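Chapter 4
A Place to Hang It: Racks, Hooks and Stands

I learned to organize a kitchen in a room that barely deserved the name. It was the back half of a rented flat above a tire shop in Favmont, with one window, one drawer and a strip of counter about as long as my arm. I had a kettle, a skillet, a bread knife and far too many mugs. Every morning I'd reach for the kettle and knock over a mug, and every evening I'd stack the mugs back up in a tower and promise myself I'd do something about it.

What I did, in the end, was copy my neighbor. Gervasio Núñez had the same flat one floor up, the same awful drawer, and a counter you could roll out dough on. His mugs hung. His ladles hung. Even his colander hung, on a nail by the window! I went home, bought a cheap mug stand from the Garrido hardware store down the block, and got half my counter back before supper.

So this chapter is about hanging things and standing things up, and it's my favorite one in the book. In Chapter 3 we emptied the drawers and sorted what was in them into daily, weekly and hardly ever. Keep those piles (or your list of them) handy, because we'll use them all the way through.

What you'll be able to do by the end

Tell a hanging object from a lying object, and know which of yours are which.
Measure the footprint of a stand and compare it with the footprint of what it holds.
Place a stand so that you can reach every hook with either hand.
Find a home for long tools – spatulas, wooden spoons, whisks – that don't stack.

Words to know

Footprint: the patch of counter an object covers when you look straight down on it.
Reach: how far you can put your hand out comfortably with your elbow still a little bent.
Crown: my word for a ring of hooks gathered at the top of a pole.
Tree: a stand with its hooks spread up and down the pole.

4.1 Flat things and tall things

Let's start with footprint. A mug on the counter covers a circle a bit bigger than its own rim, plus the handle, plus the finger room you need to pick it up. Six mugs cover six of those. Hang the same six from one pole and the counter only has to find room for the base (the mugs themselves are up in the air, where you weren't using the space anyway).

Long tools are the opposite kind of problem. A spatula weighs next to nothing and it's thin, but lay it down and it claims a whole stripe of counter, and if you lay it down crooked it claims even more. My student Jae-hoon Koo once measured every tool in his mother's kitchen over a long weekend in May, and the worst space hog for its weight was a pancake turner. He still brings it up.

The easiest way I know to see all this is to put your things on squared paper. Tape a big sheet to the table, set out one thing that stands and one thing that lies down, and look at how many squares each one uses.
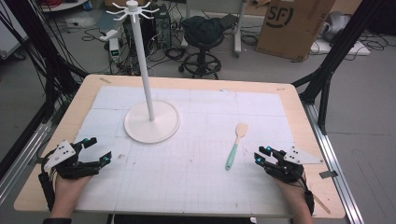
Page 50

Compare the round base of the mug stand with the spatula lying on the slant beside it. The base sits in one compact patch and the pole goes up from there, with all the hooks bunched together at the top – a crown, in our vocabulary. The spatula, wooden head and mint-green handle, has no height to speak of, so everything it needs it takes from the tabletop. Now imagine turning it so it runs straight along the ruled lines. Would it block less of your working space? Try it at home before you read on, and write down what you find.

Activity 4A. You'll need squared paper, tape, a pencil, 2 things that stand and 2 that lie flat. Trace around each one, then count the squares inside the line. Count a square if more than half of it is covered. Save your tracings for section 4.2, where we'll load up the stand and see what the mugs do to its outline.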